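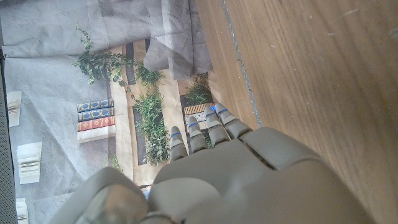

Household Food Waste in Lustard: Student Project Report

Weledton College, Department of Geography

1. Aim

The project set out to measure how much edible food is thrown away by households in the Lustard district, and whether a weekly meal plan reduces the amount.

2. Method

In February, 39 households weighed their food waste each evening for two weeks. Those in Hegarty Road were given a printed meal plan at the start of the second week. Households in Presley Close received no plan.
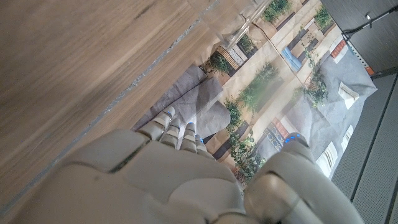
Figure 1. Hand with blue markings on the fingertips and thumb.

3. Results

Bread and salad leaves were the items most often discarded. Waste in Hegarty Road fell by 8 per cent in the second week. Five households returned incomplete sheets and were left out of the totals.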